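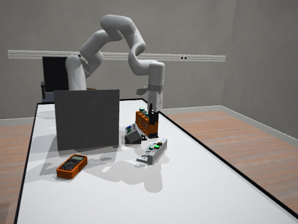 Buppha Phetsri asked at the last review whether the Kaewkla lots could be listed before the county signs off on the second well. They cannot, and the schedule in this report assumes we wait. Her other question, on whether the asking prices should move, is taken up under Sales.

Kaewkla Ridge, progress report to Wenell
Period ending October

Land and lots

The final plat for the east side is recorded. It creates 30 lots, most of them between two and four acres, with the larger ones along the north fence line where the ground is too steep to split further. The survey crew reset three corner pins that had been disturbed by grading next door. The neighbor has agreed in writing to the line as surveyed.

The old vineyard block stays in one piece. We looked at dividing it and the frontage does not work without a second entrance, which the county has said it will not approve on that curve. It will be offered as a single parcel with the existing vines and the pump shed. The vines have been pruned but not replanted, and the listing will say so.

Roads and water

The main road is graded and has base rock as far as the creek crossing. Paving is bid and awarded to Rodard. They want dry ground, so if the rain comes early the upper section will wait until spring. The lower section is not affected.

The first well is in service. The second is drilled and cased, and the water quality results have gone to the county. We have no date for their answer. Until we have it, only the lots on the lower loop can be sold with a water connection.

Power is in to the lower loop. The utility still owes us a design for the upper loop and has changed planners twice since spring. I call every week.

Sales

Three lots are under contract, all on the lower loop. Two of the buyers intend to build right away and have asked for the design guidelines. The third is buying to hold. A fourth offer fell through over financing and the deposit was returned.

Most people who come out have owned a house in town and want room for a barn, a few horses, or a small orchard. They ask about water first and internet service second. The distance to the high school comes up more than we expected, and we have added the bus route to the handout.

I do not recommend changing prices now. The lots nearest Pronerlow Road get some truck noise in the morning and may need an adjustment later. I would like to see the trees planted along that side first.

House plans

The model home is 1,176 square feet, single story, with a covered porch on the south side. It is the smallest plan the guidelines allow. Framing is complete and the roof is on. The windows came in the wrong finish and have been reordered at the supplier's cost. Interior work starts when they are in.

Budget

Road costs are under the estimate and well costs are over it, mainly from the extra depth on the second well. Contingency covers the difference. We are requesting the next draw as planned, with lien releases attached for 100 percent of the work billed.

Next period

Pave the lower loop. Finish the model home interior. Get the well decision and, if it is favorable, release the upper lots for listing. Plant the screen along Pronerlow Road before the ground gets too wet for the truck.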